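Glassware Handling with a Wrist-Camera Planner
Project report, Stijn Vandenberghe and Amber Dijkstra
August 2026

3. Planner and grasp code

The Lutar planner takes a target pose and a list of keep-out boxes and returns a joint path. In our first version every object on the bench was one box. That was fine for the beaker, but it closed off most of the space near the pipette stand, and the planner often gave up there. We split the stand into separate shapes: a cylinder for the crossbar, one box per leg, and a thin box for the pipette. Planning time went up by 39 ms on our desktop, which we accepted.

A held test tube is added to the arm model as soon as the fingers close. From then on the tube is checked against the beaker wall like any other link. Clear glass gives poor depth readings, so the beaker pose comes from a setup file and is not updated while the arm moves.
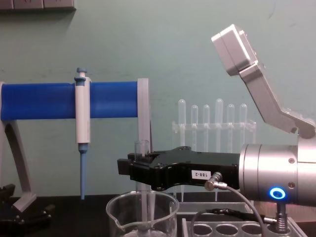
Figure 4. Test tube held upright by the gripper, with its lower end inside the beaker.

3.1 Perception near the stand

Stavik is our name for the node that finds the pipette. It fits a line to the blue crossbar first and then looks for the tip cone below it. The bar is large and has a strong color, so we use it as the reference. Highlights along the top of the bar broke the color mask in early tests. Amber widened the brightness limits and kept the hue limits narrow, and after that the fit was stable.

We labeled 141 wrist camera images by hand and kept 20 of them for testing. The node found the cone in all but 8 of the test images. Most of the misses had clear plastic tips behind the cone, and the edge detector picked those up instead.

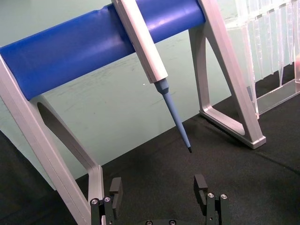
Figure 5. Wrist camera view with the fingers open and the pipette hanging from the crossbar.

The approach pose is computed from the end of the cone, with the fingers kept parallel to each other and fully open. If the cone is lost for more than 8 frames, the controller stops and asks for a new plan.

3.2 Known problems

The setup file has to be edited whenever the beaker is moved. Stijn started a small calibration tool for this in December, but it does not yet write the rotation values correctly. The gripper cable is also missing from the collision model.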